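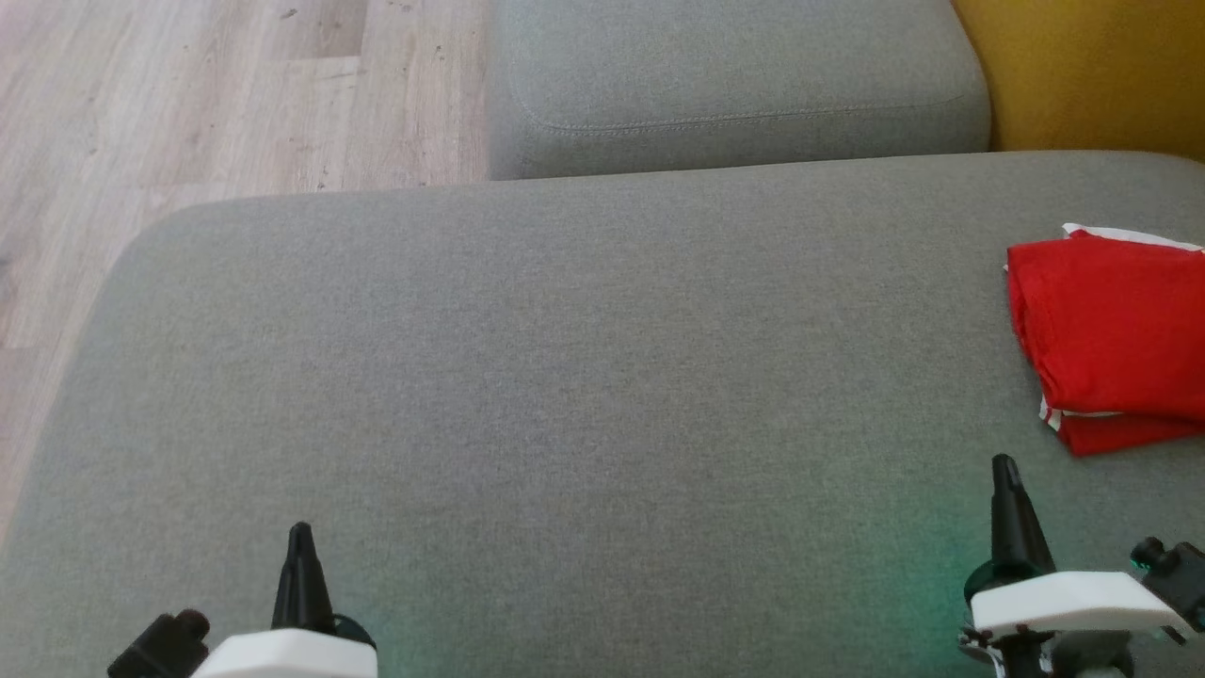 What did Tillora show at its November open day? A two-armed robot working with clothes on a sofa, in a furnished living room.

The system, named Trundo, carries two-fingered grippers and was trained on 3,364 recorded garment handlings. Each session for visitors lasted 30 minutes. 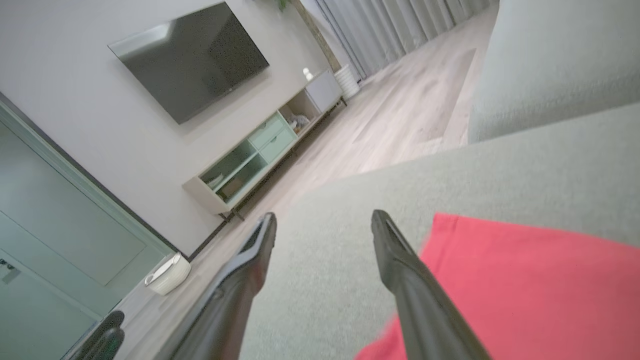
Valbona Begović asked whether the software would cope with a different sofa, and was told that fabric colour matters less than cushion height.

Groups were limited to 10 people. A red and white garment was among the test items.
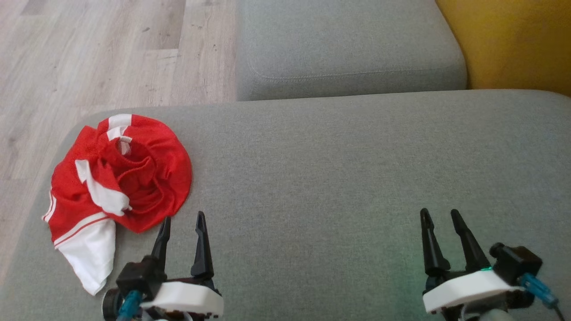

Knitwear would be a harder test, Martim Veloso remarked, as it stretches when lifted. Tillora plans to add it next.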